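Ladthorpe council votes to keep beige, again

Residents of Ladthorpe will go on borrowing, returning and complaining about library furniture in the same color they have complained about for years. The town council decided on Monday-length agendas' least loved item, the refit of the public library's reading room, shortly before 11 p.m., and the tables are staying as they are.

The proposal on the floor was a modest one. Brolleck, the firm hired to look at the building, had suggested replacing every table in the reading room with something darker and fitting new lamps to go with them. The council had asked the public for comments in March, expecting the usual handful. It received 1,048.

Most of those did not mention the tables at all. More than 300 were about parking. A good number concerned the opening hours, the heating, the smell in the elevator and whether the library might get back the big-print westerns it sent to Zadaston on what was described at the time as a short loan. One long letter was about a goose. The council's clerk read out a summary that lasted longer than the debate, and several members were seen to take off their glasses and rub their eyes.

Of the comments that did deal with furniture, 233 were against any change. The reasons varied. Some people said the tables were perfectly good. Others said the tables were awful, but that they had got used to them, and they did not care to get used to something else at their age. A student group wrote in favor of new lamps and against new tables, on the grounds that the lamps buzz and the tables do not.

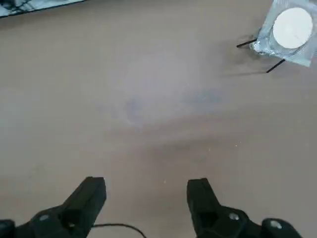 The case for keeping things as they are came down to money, which the library does not have much of. Brolleck's price covered removal, delivery and what it called a settling-in visit, and no one at the meeting could say what would be settling in or who would be visiting it. Against that, the council was asked to consider what it would be getting rid of: a broad, smooth tabletop with a matte finish, somewhere between taupe and beige, with a faint bluish-gray cloud across the middle that might be a mark or might just be the light. Members who wanted change said the color made them sleepy. Members who did not said that this was a reading room.

There was a brief attempt at compromise. It was suggested that the library buy two dark tables and see how people felt about them, an idea that went down well until someone asked which end of the room they would go in. Half an hour later it was withdrawn.

Tjoa, the cafe that rents the corner by the front desk, had sent a note saying it would be happy with any color that did not show coffee. The note was received with thanks and attached to the minutes.

In the end the council voted to keep the tables, replace the lamps that buzz, and write to Zadaston about the westerns. The letter to Zadaston passed without a single vote against, and was the only item of the evening to get applause from the public seats, where attendance had been good early on and was down to a few people and a thermos by the time the vote was called.

Brolleck said in a short statement that it respected the decision and would be glad to help with any future work. It has been asked to look at the elevator.

The lamps will be changed over the summer, one row at a time, so that the room can stay open. Readers who are bothered by the work are advised to sit at the other end – the council has not said which end that is. Comments on the new lamps can be left at the front desk, where a box has been provided. It is beige.

Related items
Zadaston library says it has "no record" of westerns
Elevator smell: what we know so far
Parking on Mill Lane to be discussed, possibly
Tjoa to open half an hour earlier through the summer
Letters: In defense of the goose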